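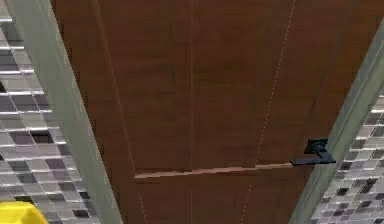

Kuna door opener kit, version 6. A small arm on a wheeled base that pushes down a lever handle and leans on the door till it swings. Built in the shared workshop at Mirnwood, sold as a kit or plans only. Every door gets tried in the sim first, and that's free with either option. You pick a door, pick a handle, pick the trim colour, run it. The brown panelled one with the flat black lever on a square plate is the door most people load up first, grey-green frame, mosaic tile either side. Lever sits on the right and points left, so set handle side to RIGHT in the config or the arm will go looking on the wrong side. Change the colours all you like, makes no difference to the arm.

What's in the box
Base plate, laser cut, holes already tapped
Two drive wheels plus castor
Arm in three sections, printed, colour is whatever's on the spool that week
Ulto motor board, flashed and labelled
Rubber hook tip and one spare
37 bolts, bagged by size
Printed build guide (page 12 has the wiring the wrong way round, correction slip is inside the cover)

Not in the box
Battery, charger, camera. Any USB webcam the software lists should be OK. Laptop or small board to run it all.

Fits
Lever handles only. No knobs, sorry, been asked a lot. Flat levers are easier than curved ones, the hook slides on curved. Push doors work well, pull doors are beta and you'll want the longer arm section (ask). Heavy fire doors no.

Sim notes
Sim download is 1253 MB so do it on workshop wifi. Runs on Windows and Linux. Mac build is promised for May. Handle height, lever length and spring stiffness are all sliders, measure your own door and type the numbers in. Save the file as mydoor.cfg, copy it accross to the robot, done. If the arm overshoots in the sim it'll overshoot at home, turn the speed down before you build anything else.

Build time
Almost 12 hours for a first timer, less if you've soldered before. Needs a 2.5 mm hex key, small Phillips, side cutters, iron.

Tatlı gripper add-on
Swaps for the hook tip. Two fingers, closes on the lever instead of hooking over it. Slower but gentler on painted handles. Sold seperately.

Orders and pickup
Pack day is Friday. Pickup from the Mirnwood bench after 5 pm or we post. Spare parts at cost, email Ilgın Ateş with the part letter off the bag. Plans-only buyers get the same updates as kit buyers.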